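A Month of Teaching Jullow to Stock a Shelf

Mon 4 November

I promised my sister I would write something about the new job that she could read without a dictionary, and I have been putting it off, partly from laziness and partly from not knowing where to begin. So I'm going to begin with snacks, which is how most of my mornings begin now anyway.

For those of you who haven't talked to me since the spring, I left the print shop in March and went to work with a small outfit called Thaler. We teach a robot to handle things on store shelves. Its name is Jullow (I didn't pick it, and I have stopped trying to find out who did). Jullow rolls up to a shelf, picks something up, sets it somewhere else, straightens what's crooked, and does all of it rather slowly. My part is to steer it through those motions by hand, over and over, while everything it sees and every move it makes gets saved. Each go is called an episode. Later on the saved episodes are fed to a program that tries to learn from them, and then we find out how good a teacher I've been, which can be a humbling afternoon!

When I started I pictured something like programming, with a lot of typing. It's much closer to teaching a kid to tie shoes by standing behind them and holding their hands. I have two controllers, a chair I'm fond of, and a foot pedal that starts and stops the recording. I forgot that pedal constantly in my first week. I'd do a lovely, careful pick, feel very pleased with myself, and then look down and see that I'd recorded none of it.

Waltraud Hofstetter trained me. She's been doing this longer than anyone else in the building and she has opinions about wrists. Her first lesson was to slow down, and her second, delivered about an hour later, was that I had slowed down too much and was now dithering. Dithering is a real problem, as I've come to understand. If I hover over a box for four seconds making up my mind, then the program learns that hovering is part of the job, and you end up with a robot that hangs in the air like a person who's walked into the kitchen and forgotten why. So you decide first, with your hands still, and then you press the pedal and go.

The other thing that took me a long time to get comfortable with is mess. My instinct, from years of shop displays, is to line everything up with the faces out and the edges square. I did that for my first whole batch, and Elif Naz Uçar, who looks after the learning side, came over with her laptop and very kindly showed me the results. The robot was wonderful as long as the shelf looked exactly like mine. Turn one box a little and it was lost. Shelves in the world don't stay tidy for long, so the shelves we practice on can't either. Now I shuffle things between episodes. Some get laid flat, some get tipped, some get pushed way to the back, and I try hard not to have favorite arrangements, although I do.

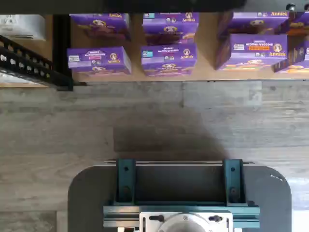
Boxes of snacks are good to learn on, by the way, and I say that having also done bags, which are a misery. A box has corners. It keeps its shape when you take hold of it, and if your grip is a bit off you can usually tell right away. What makes them tricky is having a lot of them that look nearly alike sitting close together. You and I can see in a blink where one ends and the next begins, but a robot has to work that out, and the way it gets better at it is by seeing an awful lot of neighbors crowded up against each other from an awful lot of angles. The same brand in the same color is a pretty fair workout.

My target is 60 good episodes in a day. Good is the important word in that sentence. On my best day so far I made 71, and I'll admit I brought it up at dinner more than once. On my worst I kept 23, and that was a day when I'd slept badly and should probably have been put on labeling duty. We're supposed to throw out the ones where we bump something we didn't mean to, unless we recover from it nicely, in which case Elif wants to keep it and marks it specially. Recoveries are worth a lot, she says. A robot that has only ever seen things go right has no idea what to do when a box slides away from it. I find that rather comforting, and I've gotten less cross with my own fumbles as a result.

Wendelin Marti and I have a standing disagreement about which hand to lead with when something is at the far end of the shelf. He reaches across. I would rather roll the whole base over and come at it straight. We each recorded a batch our own way, seven sessions apiece, and the plan was to see which one taught better, but then somebody mixed the folders together (it was me), so for now Jullow is learning both and can make up its own mind.

People ask me if it's boring. Some of it is! There's a stretch after lunch when one pick feels just like the last forty, and I put the radio on low and talk to the boxes a bit. But you do get interested in your own hands. I catch myself at the grocery store noticing how I pinch a carton by its short sides, or how I nudge a package forward with one finger before I lift it. I'd done that nudge all my life without knowing it. I tried it with the controllers the next morning, and Waltraud watched me do three or four and then went back to her station and started doing it too, without saying a word to me. I was proud all day.

Next up is jars, which I'm dreading on account of the rolling, and after that there's some talk of a second shelf at a different height. I'll try to write again before the jars are finished. In the meantime, if anyone wants to know how to get a dried-out marker smell out of a lab coat pocket, or knows how, please leave me a comment.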